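Dunville Institute for Applied Robotics
Simulation and Transfer Working Group
Minutes of the regular meeting held Sun 1 October

Chair: Volodymyr Kovalchuk
Present: members of the policy learning, scene assets and hardware teams; one guest from the Durusberg laboratory (by phone)
Minutes taken by: scene assets team

1. Approval of minutes
The minutes of the August meeting were approved with one correction. Under item 4, "held-out objects" should read "held-out kitchens."

2. Matters arising
The license renewal for the physics engine has been completed. The request for a second evaluation server remains with the purchasing office, and the Chair will ask for a date.

3. Report on the Trotach study
The Chair presented the results of the Trotach study, which tests whether a policy trained only on rendered kitchens improves when counter finish, wall tile, cabinet grain and lighting are varied independently of the furniture layout. In the earlier method, each layout carried one fixed set of surfaces, and the policy could learn to tell layouts apart by color.

The training set holds 2,611 demonstrations. All were collected by teleoperation in simulation and replayed under new surfaces with the arm trajectory unchanged. Replays in which the final object pose differed from the original by more than the agreed tolerance were discarded before training.

Evaluation consisted of 1,700 simulated trials in kitchens withheld from training. The policy trained with independent surfaces completed 947 of them. The fixed-surface baseline, run on the same trials with the same starting poses, completed roughly 400. The Chair noted that both policies used the same network and the same number of training steps.

Members discussed where the remaining failures occur. The policy learning team reported that most happen in the last part of the reach, when the forearm or wrist comes between the viewpoint and the object. Failures of this type were not reduced by the change in surfaces. The Durusberg guest asked whether dark counters were overrepresented among them. The team has not sorted the failures by counter finish and will do so before the draft is circulated.

It was agreed that the paper will state the result as a gain in simulation only. The hardware trials are too few to support a wider claim, and the wording in the abstract will be changed to match.

4. Kurup asset library
The scene assets team reported that version two of the Kurup library is ready for internal use. Collision shapes for bottles and round containers have been rebuilt. Handles on drawers and cabinets now have their own contact settings, which had been shared with the door panels in version one. Tile patterns may be changed without reloading the scene.

One member objected to freezing the library before the paper is submitted, on the ground that the grate models on the cooktops are still being revised. After discussion the group agreed to freeze the library as it stands and to record the grate revision as a known difference.

5. Review of occluded reaches
The group reviewed the counter tasks, with attention to how the arm's own links affect the view of the workspace. 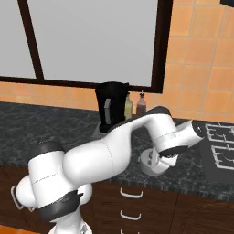

Question from the hardware team: Does replaying a demonstration under a new surface change the action labels used for training?

Reply from the Chair: The action labels stay the same. Only the rendered observations are produced again, and any replay that fails the final pose check is removed along with its labels.

The Chair asked that this be stated in the methods section, as the current draft leaves it unclear.

A proposal to add a second fixed viewpoint to all counter tasks was considered. Members were in favor in principle but noted the added rendering time. The policy learning team will run a limited comparison on the withheld kitchens and report the cost along with the success rate.

6. Actions
Policy learning team: sort failures by counter finish; run the second viewpoint comparison.
Scene assets team: freeze Kurup version two and write the change notes.
Chair: revise the abstract and methods section; contact purchasing about the server.
Durusberg laboratory: send comments on the results table.

7. Other business
The group was reminded that trial logs must be stored with the random seed and the library version. Logs missing either will not be counted in the final table.

The date of the next meeting will be sent by the Chair. The meeting was adjourned.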